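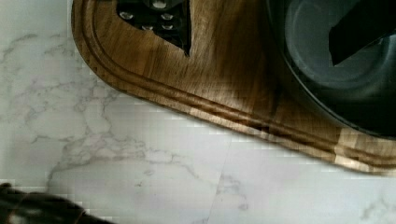
Krum Stan

Seit Januar wohnt bei uns ein neues Holzbrett, und ich muss jetzt einfach mal einen ganzen Beitrag darüber schreiben. Wer mich kennt, weiß, dass ich mich über Küchensachen freuen kann wie andere über ein Auto. Das Brett ist aus mittelbraunem Holz, mit helleren und dunkleren Streifen in der Maserung, die der Länge nach durchlaufen, und die Ecken sind rund. Runde Ecken! Mein altes hatte spitze, und an denen habe ich mir beim Wegräumen jahrelang die Hüfte gestoßen.

Das Beste ist aber die Saftrinne. Ich hatte vorher nie ein Brett mit Rinne und habe das immer für Schnickschnack gehalten, etwas für Leute, die sonntags einen Braten tranchieren. Dann habe ich Tomaten darauf geschnitten, richtig reife, fast ein Kilo für eine Soße, und auf der Arbeitsplatte war hinterher kein Tropfen. Früher lief mir das alles bis zur Kante und dann an der Schublade herunter (in der Schublade liegen die Geschirrtücher, was die Sache praktisch und ärgerlich zugleich machte). Bei Orangen dasselbe. Ich filetiere jetzt freiwillig Orangen, so weit ist es gekommen.

Dazu muss man wissen, dass wir diesen weißen Marmor mit den grauen Adern in der Küche haben. Ich liebe ihn heiß und innig, aber er verzeiht nichts. Zitronensaft, Essig, Rotwein, alles ist gefährlich, und wenn ich ein paar Minuten nicht aufpasse, habe ich eine matte Stelle, die ich dann bei Gegenlicht jeden Morgen sehe. Euan Menzies, von dem wir die Wohnung übernommen haben, hat uns damals die Schlüssel gegeben und gesagt: »Und bitte nie eine halbe Zitrone liegen lassen.« Ich fand das übertrieben. Nach drei Wochen hatte ich meine erste Zitronenstelle, links vom Herd, da steht jetzt das Salz drauf.

Gekauft habe ich das Brett bei Brakard, dem kleinen Laden hinter dem Bahnhof, in dem man immer seitwärts gehen muss. Ich wollte nur Streichhölzer. Eine halbe Stunde später stand ich mit dem Brett unter dem Arm an der Bushaltestelle und habe mich gefreut wie verrückt. Schwer ist es schon, das sage ich dazu. Zum Abwaschen nehme ich beide Hände, und in unser Spülbecken passt es nur hochkant. Dafür rutscht es beim Schneiden kein bisschen, und ich kann mit dem großen Messer arbeiten, ohne ein nasses Tuch darunterzulegen.

Zur Pflege habe ich viel gelesen und mich am Ende für den faulen Weg entschieden: gleich nach dem Kochen mit warmem Wasser und wenig Spülmittel abwaschen, abtrocknen, aufrecht hinstellen. Einmal im Monat kommt Öl drauf, dünn, mit einem alten T-Shirt. Die Rinne braucht etwas mehr Liebe, da setzt sich gern Petersilie fest. Ich gehe mit einer weichen Bürste durch, immer einmal ringsherum, und die Rundung an den Ecken macht das herrlich einfach. Nach dem Ölen lasse ich das Brett über Nacht stehen. Am nächsten Morgen leuchtet die Maserung, und ich stehe mit dem Kaffee davor und gucke. Ja, ein Brett. Ich weiß.

Was sich noch verändert hat: Ich bereite jetzt alles auf dem Brett vor und lasse es dort, bis es in den Topf wandert. Früher hatte ich für jede Zwiebel ein eigenes Schälchen und danach einen Berg Abwasch. Jetzt ist Platz genug für die Zwiebeln an der einen Seite, die Kräuter an der anderen und eine Schüssel für die Reste hinten in der Ecke. Fikri Sinaga, mit dem ich am liebsten koche, schiebt sein Gemüse mit der flachen Hand zu akkuraten kleinen Haufen zusammen. Meine Haufen sind keine Haufen, eher Landschaften – schmeckt aber genauso.

Am Freitag haben wir zu zweit für acht Leute gekocht. Linsensuppe mit viel Kreuzkümmel, dazu einen Möhrensalat mit Orange und gerösteten Nüssen, und zum Schluss Äpfel aus dem Ofen. Für den Salat nehme ich um die 100 Gramm Nüsse, grob gehackt, und die springen auf dem großen Brett endlich nicht mehr durch die ganze Küche. Na gut, ein paar schon. Die Möhren bitte grob raspeln und erst ganz am Ende salzen, sonst steht der Salat im Wasser. Und die Orangen über der Schüssel ausdrücken, der Saft reicht dann mit etwas Olivenöl als Dressing völlig aus.

Den Möhrensalat wollten hinterher alle aufgeschrieben haben, ich tippe das Rezept in den nächsten Tagen sauber ab. Torquil Niven hat außerdem nach dem Öl gefragt: Ich nehme ganz normales Leinöl aus dem Lebensmittelregal. Den öligen Lappen danach bitte nass machen und ausgebreitet draußen trocknen lassen, nie zusammengeknüllt in den Müll werfen, der kann sich wirklich selbst entzünden!

Falls jemand von euch einen guten Trick gegen Knoblauchgeruch im Holz hat, her damit. Salz und Zitrone kenne ich, aber siehe oben, Zitrone und ich und dieser Marmor.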